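Thickening soups without flour

Several readers wrote in after the October soup issue to ask the same thing: what to use in place of flour when a soup comes out thin. A few of you cook for someone who can't have wheat, and a few just don't like the taste of raw flour that sometimes hangs around in a quick chowder. We went through the options in the Ustari kitchen, using one plain vegetable soup as the base each time.

Potato is the easiest place to start. Peel one medium russet, grate it on the small holes, and stir it into the simmering pot. It needs 18 minutes at a low bubble to break down. If you can still see shreds after that, press them against the side of the pot with a spoon. A grated potato thickens a four-person pot to the point where it coats a spoon lightly. For chowder, use two.

Cooked white beans work almost as well and add some protein. Drain a can, rinse it, and blend half of it with a ladle of the hot broth until there are no lumps. Pour that back in and leave the other half whole. The flavor is mild. It suits tomato soups, kale soups and anything with sausage. It doesn't suit a clear chicken soup, where it turns the broth cloudy.

Cornstarch is fast, but it has limits. Mix 2 tablespoons with the same amount of cold water, stir until smooth, and add it to a soup that is already boiling. Let it boil for a minute and then turn the heat down. If you keep it at a hard boil, the starch starts to give out and the soup goes thin again. It also doesn't freeze well. Soup thickened this way and frozen tends to come back watery, with a spongy layer on top. 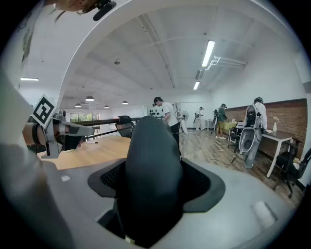
Arrowroot behaves much like cornstarch, with a cleaner taste and a glossier finish. It thickens at a lower heat, so add it right at the end and take the pot off the burner as soon as it sets. Don't use it in cream soups. Mixed with dairy it gets a slippery texture that most people dislike. Marianna Kołodziej, who tests most of our recipes, stirs it in with one hand and keeps the other on the pot handle. If you wear a wristband, like the dark one in the photo, take it off before leaning over a steaming pot. The same goes for loose sleeves.

Rice is slower but very forgiving. Add a quarter cup of uncooked short-grain rice when the broth goes in, cook until the grains are completely soft, then blend the whole pot. Carrot soup and squash soup both do well with this method. Long-grain rice will work too, but you'll need a little more of it. Leftover cooked rice is fine and saves most of the wait.

Bread is the old answer, and it still belongs on the list if wheat isn't the problem. Tear up two slices of day-old white bread, crusts off, and let them soak in the soup before blending. Gluten-free bread can be used the same way, though some loaves turn gummy. The plain Plostari sandwich loaf held up in our pot. The seeded one left grit at the bottom.

Two notes on reheating. Anything thickened with potato, beans or rice gets stiffer in the fridge overnight, so loosen it with broth or water before it goes back on the stove. Anything thickened with cornstarch or arrowroot should be warmed gently and stirred as little as you can manage.

If the soup is only slightly thin, you may not need a thickener at all. Take the lid off and simmer it for a while – a wide pot does this much faster than a tall one. Hold back on salt until the end, as the flavor gets stronger while the liquid cooks down.

One reader asked about ground flaxseed. We tried a tablespoon in a small batch of lentil soup. It did thicken, but there was a slight stringiness to it that got worse as it cooled. We'd keep it for oatmeal.

Next issue: dumplings for soup, including the potato ones from Jõgi that take 60 minutes from start to table. Send questions to the usual address, and please say how many people you cook for so we can give amounts that make sense.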